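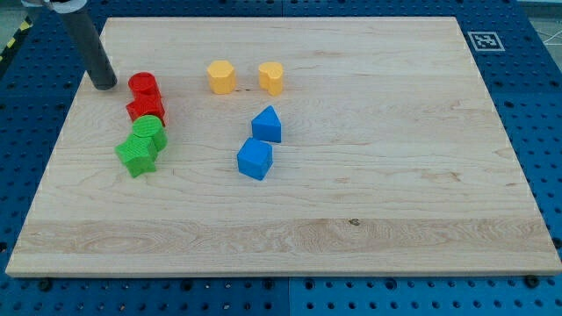
Maple cutting board with small plastic shapes.

Ticket: Idell drops calls and loses data after the spring update
Product: Plekance Idell, the 5G one
Carrier: Butier, prepaid
Opened: Fri 29 April
Status: Closed by customer (see last entry)

First post

Hi all, hoping someone on the Plekance side can take a look at this, as I'm running out of things to try and I use this phone for work.

I've had my Idell since December and up to now I've been really happy with it. Battery lasts all day, the screen is lovely, and it survived a fall down my basement steps in a Tzanetos case with just a scuff on one corner. Then I took the spring update last weekend (build 402, it's the one with the new lock screen clock) and the phone has been acting up ever since.

What happens: I'm on a call, it's perfectly clear, and then the other person just goes silent. The call timer keeps running for a few seconds, the bars in the corner go from four to none, and the call ends. Then the bars come back like nothing happened. Mobile data does the same thing. I'll be loading a map or a recipe and it hangs, and if I pull down the panel I see the little triangle with no 5G or LTE next to it. Sometimes it comes back by itself in under a minute. Sometimes I have to flip airplane mode on and off.

Wi-Fi is fine the whole time! Home, work, coffee shop, no trouble on any of them. Bluetooth is fine too.

Things I did before coming here, so we don't have to go around that track again:

Restarted it. Many times.
Airplane mode on, wait, off. Helps for a while.
Took the SIM out, wiped it with a dry cloth, put it back.
Checked for another update. It says I'm up to date.
Called Butier. They say there's no outage by me and the line looks fine from their end. They sent some kind of refresh signal to the phone and asked me to restart it (see first item).

Please don't ask me to factory reset as step one. I will if I have to, but setting up my banking apps again takes an entire evening and I'm not doing it on a hunch.

Update, same evening

Thanks for the quick answer from support! You asked for a few things, so going in order.

The SIM is a regular plastic one, not an eSIM. It's the same SIM I had in my last phone, so it's been around a while. I never thought of that as a problem, but I'm noting it.

The APN settings: I compared them with the page on Butier's site and they match, except that mine has a second entry down at the bottom with the same name and a blank proxy line. I don't remember making that. I left it alone for now. Let me know if I should delete it.

The phone is set to "5G preferred". You wanted me to try "LTE only" for a day, so I've switched it and I'll report back.

And yes, the drops happen with the case off too. I hadn't tried that before. I took a ten-minute walk around the block on a call with the case in my pocket and it cut out by the mailboxes, same as ever.

Update, the next day

LTE only: better, not fixed. I had one dropped call in the whole day where I'd normally have had four or five by dinner. Data was slower but it stayed up, apart from one hang in the grocery store, and that store is a dead zone for everybody so I'm not going to blame the phone for it.

I also turned on the connection log like you showed me (Settings, About phone, tap the radio version until the extra menu shows up – that's well hidden!). I don't understand most of it. There is one line that keeps coming up, though, and when I matched it to the dropped call in my call history it was the same minute:

radio: detach, cause 864, retry in 200

Then a second or so later:

radio: attach ok

I don't know if the 200 is seconds or something smaller. It can't be seconds, the bars come back way faster than that. I've exported the file and put it in the upload folder from your email. It was over the size limit the first time, so I cleared it and let it run for another couple of hours. You're getting the short version.

One thing I noticed while reading through it: there are a lot of lines from something called "network helper" right before each detach. I went looking in my app list and there it was, installed the same day as the update. I certainly didn't put it there. Is it part of the phone?

Update, a bit later

OK, so your reply says the network helper is a Plekance thing that came with the new build, and it's supposed to pick the best band when you're moving around. You suggested switching it off for testing. It took me a while to find, as it isn't under Network, it's under Battery. (Why? It has "adaptive signal" on it as a label and no mention of "helper" anywhere. Could somebody please pass that along, I went through every screen in the Network section twice.)

Switched it off, put the phone back to "5G preferred", restarted.

While I was in there I also deleted that odd second APN, as you said it was safe. For the record, I wrote down what was in it first, in case I had to put it back.

So now I've changed two things at once, and I know that's bad form. If it's fixed I won't know which one did it. I was impatient.

Update, two days on

Good news and bad news.

The good news is I had a full day with zero drops on 5G. I was on the phone with my insurance company for most of my lunch break, mostly hold music, and it held the entire time. Data was quick. I streamed a ball game on the bus and it only hiccuped going under the overpass.

The bad news is that this morning the adaptive signal switch was back on. I did not touch it! The phone had been on the charger overnight (my Tzanetos stand, the wireless one) and when I picked it up the switch was on, and I lost a call before I'd even left the driveway. Checked the log and there it was again, cause 864, same as before.

I turned it off and it's been fine since. So I guess that answers which of the two it was. The APN entry hasn't come back.

Questions for support:

Does the phone turn this back on by itself when it charges? Or at midnight, or what?
Is there a way to make it stay off?
Would a new SIM make any difference, or is that a waste of a trip to the Butier store?

Update, following day

Did a little test last night to see about the charging. Plugged in with the cable instead of the stand, switch off, went to bed. Morning: switch on again. So it's not the stand. Then I charged it for an hour in the middle of the day with the switch off, and it stayed off. My guess is that it's something overnight, when the phone does its cleanup or checks in for updates.

Your message came in while I was typing this. You're saying it's the nightly settings sync, and that the sync is putting back the "recommended" value. That would fit. I've gone to Accounts, Plekance account, Sync, and unchecked "Device settings" while leaving contacts and photos checked. Please tell me contacts and photos really are separate from that, I'd hate to lose those.

I did go to Butier for the SIM, too. It was on my way and they didn't charge me. The person at the counter said mine was an older type and they swap a lot of them. The new one activated in a few minutes. I kept my number and my balance, so no complaints there.

Update, end of the week

Switch has stayed off for three nights running. No drops at all. I've had long calls, short calls, calls in the car on the hands-free, and a very long one on the back porch where I always used to lose the signal even on my old phone. Maybe that last one is down to the new SIM, I can't say. Either way I'll take it.

Contacts and photos are still syncing, I added a test contact and it showed up on my tablet right away.

For anybody who finds this thread with the same phone on the same carrier, what I ended up with:

Settings, Battery, Adaptive signal: off
Accounts, Plekance account, Sync, Device settings: unchecked
Extra APN entry: deleted
Network mode: back on 5G preferred
New SIM from Butier: optional as far as I know

No factory reset needed – I'm so glad I held out on that one.

Support says the proper fix is planned for the next build and they'll add my log to the report. I'll turn the switch back on when that arrives and open a new ticket if it starts up again. I'm marking this one closed. Thanks for sticking with me, and please do move that setting to the Network page!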